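The first time the two arms at Skanmont bumped into each other, I was eating a granola bar and missed it. The second time I heard it from across the shop - a dry little clack, then a whole lot of quiet.

It was a Tuesday, and we'd just moved to a new planner from Flilley. Each arm knew perfectly well where it was. Neither had a clue where the other one's wrist ended, and with both of them reaching for the middle of the table, that's a bad thing to be fuzzy on!
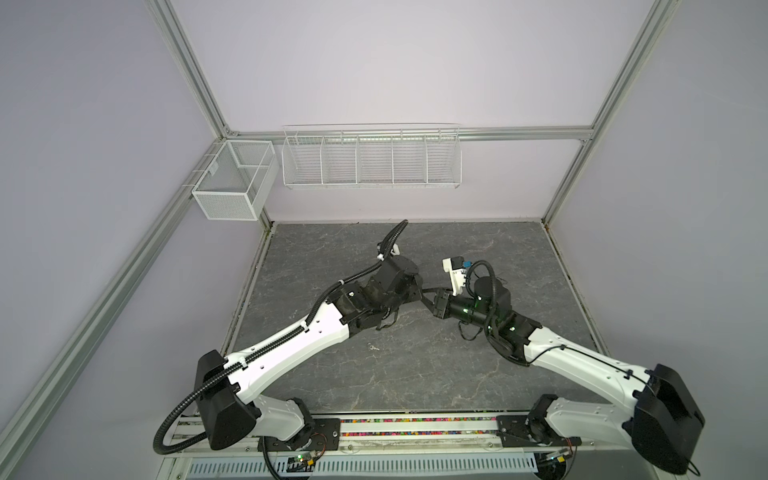

So why didn't the emergency stop catch it? It was waiting for a person to press it, and I was three steps away with my mouth full.

The collision check was supposed to step in sooner, but the update had set it back to a model with no grippers on it (I still can't believe I didn't look). Marer sent us a patch that keeps the arms five centimeters apart, and we run everything at slow speed until lunch now. I've also moved my snacks, and my chair, right next to the button.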